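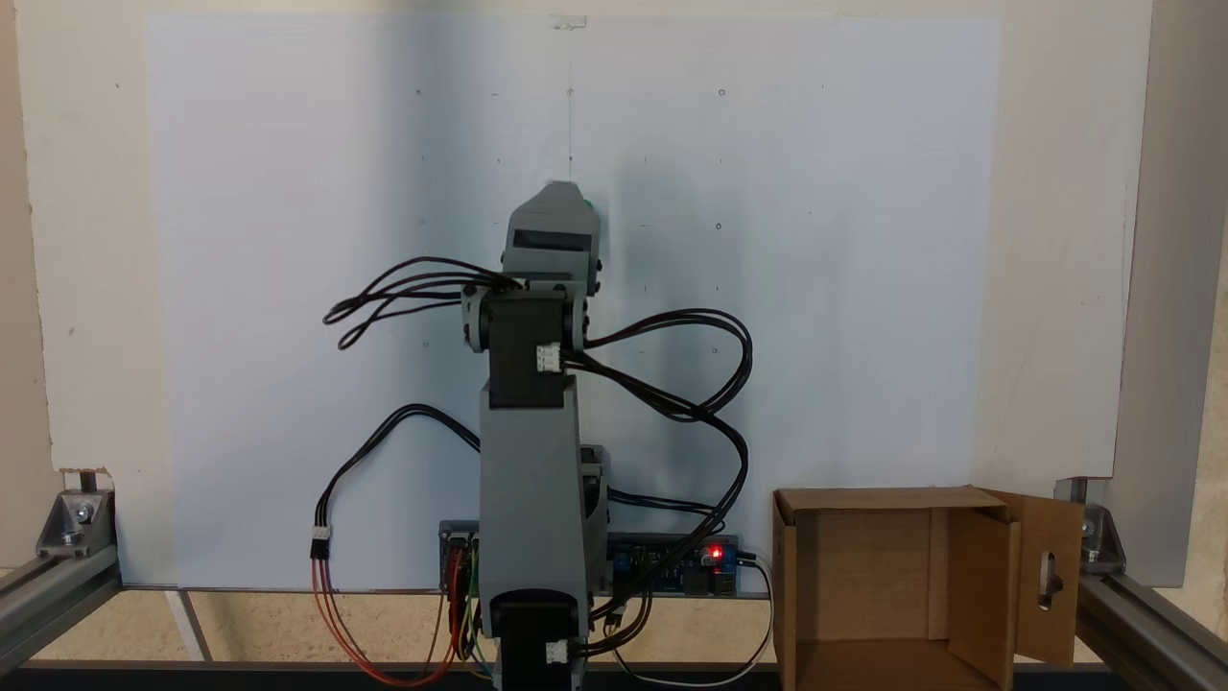

Figure 16.1 A small 3D-printed arm with a servo motor at its elbow, and an open cardboard box on the table to its right.

Search this book
Reading time: 20 min

Chapter 16
Can a Machine Do the Chores Yet?

Ask a room full of people which job they would hand to a robot tomorrow, and you will hear laundry, dishes, and cleaning the bathroom before anyone mentions building a car. Car factories have had robots for decades. Your kitchen has a dishwasher, which is a wonderful machine, but you still have to load it! This chapter is about that gap, and it is one of the most exciting gaps in engineering right now.

Start with a chore so plain that it hardly seems to count as one: putting a thing in a box. You see the box, you reach, you let go. If the flap is in the way you push it aside with the back of your hand, and you probably don't remember doing it. Now try writing the instructions for an arm with a handful of joints. Where is the opening? How high is the wall? Which joint moves first, and what should happen if the box slides an inch while the arm is on its way?

People have been trying to build clever household helpers for a very long time. Our first case study, the Troncoso workshop notebook, has a sketch dated 1721 of a crank-driven arm for turning a roasting spit. It did one job in one place. Much later, the packing line at Rosonstead used arms that could repeat a motion all day long, so long as every carton arrived in exactly the same spot. Move the carton and the line stopped.

Small arms on tabletops are where a lot of the newer thinking gets tried out. A hobby servo turns to the angle it is told to, a controller board passes the orders along, and a student can take the whole thing apart with a screwdriver (and often has to). In Section 16.2 you will follow the Lumier class project, in which a student team set its arm the same box task 100 times and wrote down every miss. The misses are the best part of the data, so read them slowly.

Section 16.3 moves to the shop floor and the Trakulus sorting cell, where speed starts to matter as much as care. Section 16.4 comes back home for the hard stuff: towels, wet plates, and the sock behind the dryer.

Before you go on, pick one chore you did this week and write down every motion it took. Keep the list handy. You will need it for the first exercise in Section 16.1.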